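Automation at Work, Handout 4: When the arm comes to the packing table
Course notes by Taner Demirtaş 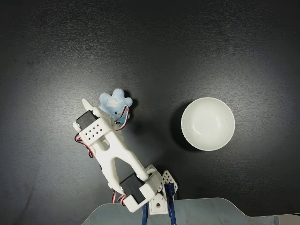 Fig. 1. Small 3D-printed arm holding a light-blue plush toy, with a white bowl on the table.

Please read these notes before the October seminar. They follow the lecture, but I have added some parts for which there was no time, mainly on wages and on training. The words in the list at the end will be used in the written work.

1. The workplace

Our case in this handout is Plorkport, a firm that packs soft toys and small gifts for shops. At the time of the study 19 people worked in the packing room, on two shifts. The work was the same for many years: take a toy from the crate, look at it, brush off the fluff, put it in a bag or a box, close it, put on the label. A full day for one table was 600 pieces. The workers did not need a screen or a manual for this. They learned it from the person standing next to them.

The management wished to give the first step, the picking and placing, to small arms. They did not start with large industrial machines behind a fence. They started with table arms of the same general sort as in Fig. 1, which have servo motors, a simple gripper and printed plastic parts. Such an arm is light, and a broken part can be printed again. The larger system came later, from a supplier called Bavex, and it is the subject of Handout 5.

2. Why a soft toy is a difficult object

A person does not think about how to hold a soft toy. For a gripper it is a real problem. A box has flat sides and always the same size. A plush toy changes its shape when it is pressed, and its outline depends on how it was lying. Look at the toy in the figure: it has several soft lobes, and the gripper must hold it somewhere between them or across them. If the fingers close too little, the toy may slide out. If they close too much, the motor works against the filling and becomes hot after some time.

For this reason the first trials used only one kind of toy and one place to put it. The workers at Plorkport called this "the nursery", and the name stayed in the documents of the project.

Note for those who come from engineering: in the written work you do not need to explain the control of the arm. One paragraph is enough. The question is what the people do.

3. What changed in the tasks

It is common to say that a machine "takes over" a task. I ask you to be careful with this expression. At Plorkport the task was divided into smaller tasks, and some of these did not exist before.

Before the arms, one packer did everything at one table. After the arms, the work looked as follows.

Preparing: a worker lays out the toys so that they do not lie on top of each other.
Watching: a worker stands by two arms and steps in when a toy is dropped or held badly.
Checking: loose threads, wrong eyes, open seams. This remained fully with people.
Resetting: after a stop, the arm is brought back to its starting position and the job is started again.
Reporting: every stop is written in a log, with its time and a short reason.

The last task caused the most complaints. Packers who had never written anything at work were now asked to write many times in a shift, and in words which an engineer could use. "It went silly" was a common entry in the first weeks. Later the team made a short list of reasons together, and the log became useful for both sides.

4. Skill, and who has it

Zerrin Kılıçarslan was shift leader in the packing room during the change. In the interview which I made for this course she described the first month in this way:

"They asked us to teach the arm. Good, but I did not know what I know. My hand knows it. I had to pick up the same toy again and again, slowly, and say out loud what I am doing."

This is a good description of what the literature calls tacit knowledge. Please notice also the position in which it puts the worker. She is asked to give away a skill, and it is not clear at first what she receives for it. At Plorkport the hours of teaching were paid at the normal rate for the first two months. After a discussion with the staff a supplement was added.

There was a second effect. Younger workers moved quickly to the resetting and the log, while the older packers stayed with checking. On paper these tasks had the same grade. In practice the person who could restart an arm was called for all day long, and became known to the management. The person who found an open seam did not — although a returned order costs more than a stopped arm.

5. Pace and breaks

In the old arrangement the packer decided her own speed inside the day. She could work fast in the morning and more slowly after lunch. With the arms, the speed is set by the job file. Several workers said that the work was easier for the shoulders and harder for the head. Waiting for a fault is tiring in its own way, and it leaves little room for talking.

The firm tried a rule that each worker changes task every 70 minutes. It was liked by most of the room, and it also reduced the difference described in section 4, as everybody had to learn to reset.

6. Questions for the seminar

Which of the five tasks in section 3 would you call skilled, and on what ground?
Should a worker be paid differently for teaching a machine than for doing the same movement as normal work?
Who should be allowed to read the log of stops, and for what purpose?

7. Words to know

Gripper: the part of the arm which holds the object.
Servo: a motor that moves to a given position and stays there.
Job file: the stored list of movements and speeds.
Task rotation: changing between tasks at fixed times.
Tacit knowledge: what a person can do but cannot easily put into words.

Written work: two pages on one workplace that you know yourself. Do not use Plorkport. Bring a printed copy to the seminar, and leave a wide margin for comments.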